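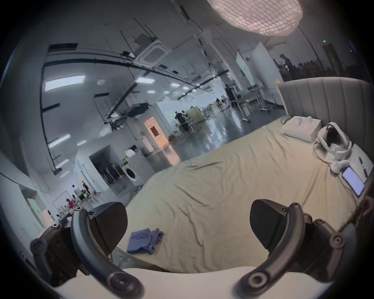
I started at Odcombe in April, the year before the bedding work came in. Back then the job was mostly packing and returns. I'm writing this down because a few people have asked me what it's like now, and I keep giving them different answers depending on what sort of day I've had.

The short version is that we make beds, fold cloths, tidy phones and pens off sheets, and do it again. We do it with the hand-held grippers so the arms can learn from it later on. There were 25 of us on the floor when it began and there are 27 now, so the rumour that went round the lunch room about half of us being gone by winter was wrong. What did change is who does what.

Tsutomu Amano used to run the returns bench. He knew every supplier's carton by its colour and could tell you which ones would split if you picked them up by the flaps. That bench went over to the Butex line and he was offered a spot with us. He took it, but he was pretty flat for the first couple of months. He told me he'd gone from being the bloke people asked to being the bloke who asked. I thought that was fair. There was a pay bump, a small one, and it didn't fix that part.

The work itself is slower than you'd expect. You can't pinch a sheet with the gripper the way you do with your fingers. You come in low, get a bit of a fold between the pads, close, and lift before it slides out. Small things on a soft surface are worse. A pen on a mattress will roll into a crease and stay there. My forearm was sore for the first fortnight and then it settled down. Yoshinori Fukuda, who sets up our task sheets, says to swap hands before it hurts, and he's right, though most of us still forget.

We had a target of 723 accepted runs for the first block. A run gets knocked back if you rush it or touch something with your other hand. At the packing bench the only number was cartons per shift and you could hurry if you were behind. You can't hurry here. Some of the older packers found that harder than the tool – they'd been told to speed up for years and now they were being told to slow down by the same supervisor.

The other thing is the talk. Packing was loud and you stood across from someone all day. Now you're often on your own at a bed or a table with the others off down the floor, and you concentrate. I missed the chat more than I thought I would. We asked for a proper shared morning break and got it after 2 meetings.

As for the arms, the Murakami units are meant to go to the Harkivmont site first, doing linen. I've watched one fold a towel. It was all right. It took longer than I would, and it stopped when the corner flipped under. Tsutomu reckoned he could see his own habit in it, the little pause before the lift. He trains the new starters now, and he has a list taped up of the things that go wrong with fitted sheets. It's up to a second page.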